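The Hurthorpe Bequest

The Records Office of the Borough of Hurthorpe wishes to set down the circumstances in which the bequest of the late Despina Rusu was received, examined and, in the end, returned.

Miss Rusu kept a button shop in Plokwood Lane for most of her adult life. Under the terms of her will, the contents of the upstairs room were to pass to the borough "for the use of any resident who has lost one". The executor, Mr Lech Kaczorowski, wrote to this Office in August to ask what the borough understood by those words. The Office replied that it understood them to mean buttons.

The room was opened in the presence of Mr Kaczorowski and the Deputy Registrar, Mrs Jayanthi Joseph. It held a bed, a window that looked on to the back of Sikora the baker's, and a great many buttons, sorted by colour and then by size. Each was tied to a paper label. The labels bore no prices. They bore names.

Mrs Joseph read several aloud. One said "Laurențiu Tudose, grey overcoat, at the station". Another said "Same, grey overcoat, a year on". A third, fastened to a small pearl button, said only "Mother". It was agreed that the labels should be copied into a register before anything was moved, and that the work should be done at the Office, during ordinary hours, at the public's expense.

The register runs to 1468 entries. Mrs Joseph made all of them by hand. She has asked that it be noted that the ink was her own.
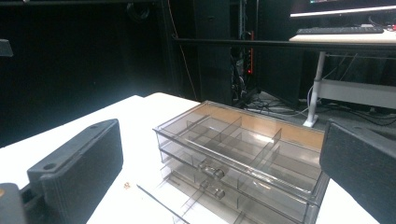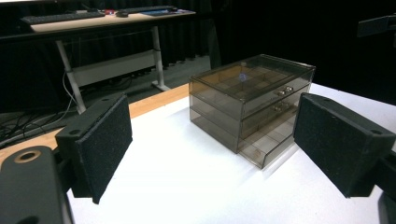

A notice was placed in the window of the Office inviting residents to apply. The form of application was drawn up with care. It required the name of the applicant, a description of the garment, and the place where the loss had occurred. It was expected that few would come.

The first applicant was Mr Raghavendra Shetty, formerly of the gasworks, who stated that he had lost a brass button on the Căpraru bridge the night his brother sailed. Entry 2 in the register read "R. Shetty, brass, bridge, he did not look down". Mr Shetty was shown the entry. He read it, folded his form into his pocket and asked whether he might sit for a while. A chair was found. The button was issued to him against signature shortly before closing.

Others followed. It is not the practice of this Office to record the conduct of applicants, but the Deputy Registrar observed that hardly any of them had brought the garment. Several had not owned it for years. One lady asked to see her button and then asked for it to be put back — she wished only to know that it was being kept. The form made no provision for this, and a further box was added.

The question was then raised of how Miss Rusu had come by them. She had seldom been seen beyond Plokwood Lane. Mr Kaczorowski could say only that she walked early, before the sweepers, and that she had good eyes. The Office made no finding on the matter.

On February 22, 2025, Mr Laurențiu Tudose attended in person. He was then in his later years and wore a grey overcoat, buttoned to the neck with buttons that matched. Mrs Joseph brought out the two that bore his name. He explained that he had not lost them. He had cut them off himself, on the platform, on both occasions, and let them fall where Miss Rusu would be passing, as he could think of no other way to be spoken to. She had picked up the first and wished him good morning. A year later she had picked up the second and done the same.

Mrs Joseph asked what he had said in reply.

"Good morning," said Mr Tudose.

He declined to sign for the buttons. He asked instead whether an entry might be corrected, and was told that the register could be amended only by the person who had written the label. He said that he understood. Mrs Joseph then went to the back room to see about the stove, leaving the register open on the counter and her pen beside it.

The Office has compared the book with the labels and finds that they differ in one place. No action is proposed.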